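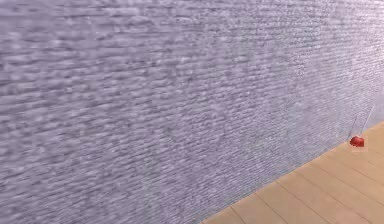

Can a robot clean my room yet?

It can do little bits of the job, very slowly, and a grown-up usually has to help. A robot that rolls around and sucks up crumbs is easy to find in a store. A robot that picks your socks off the floor, wipes the sink, takes out the trash and then does it all again on Thursday is still something people are working on.

I get this question more than any other, and I love it, because I wanted the same robot when I was nine! (I had a very messy room.) So let's talk about why chores are so hard for machines.

Think about picking up something small from the floor. You look, you bend, you grab. Easy! But a robot has to work out where the floor stops and the wall starts. Then it has to find the thing, and decide whether it's a toy or a strawberry. Squeeze a toy block and nothing happens. Squeeze a strawberry and, well, now you've got another chore.

See-through things are even trickier. A drinking glass lets light pass right through it, so a robot's camera may hardly notice it's there.
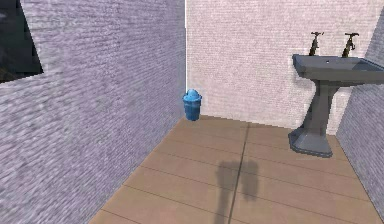 Arnar Østergaard
Staff Writer, Robots & Machines

One way to teach a robot is to let it practice in a pretend room inside a computer. It's a lot like a video game. There's a blue trash bin in the corner of this one, and a gray sink with two old-fashioned faucets. The brick walls look blurry in places, but you can still tell what kind of room it is, right?

A pretend room is a great place to mess up. Nothing breaks if a robot bumps a pretend sink. You can start over as often as you like, even at 3 in the morning.

Then comes the hard part, moving to a real house. Real floors get slippery. Real trash bags rip (yuck). My friends at Haltora have a test robot called Bilari, and in July they gave it 91 tries at dropping a paper ball into a bin. It did great until somebody moved the bin to the other side of the room, and then it dropped the next four balls on the floor, exactly where the bin used to be!

So for now, you're still better at this than Bilari. You can walk into a bathroom you've never seen before and find the trash can in two seconds. Sorry, that means you still have to tidy up.

Comments

Juniper_reads: My brother is worse than Bilari at the bin thing

MrsK_room4: We read this aloud before lunch. The class would like to know if Bilari ever learned where the bin went.

otterfan: can it do homework

Search articles, games, quizzes... Go

Contact us | © Birnance Kids | Back to top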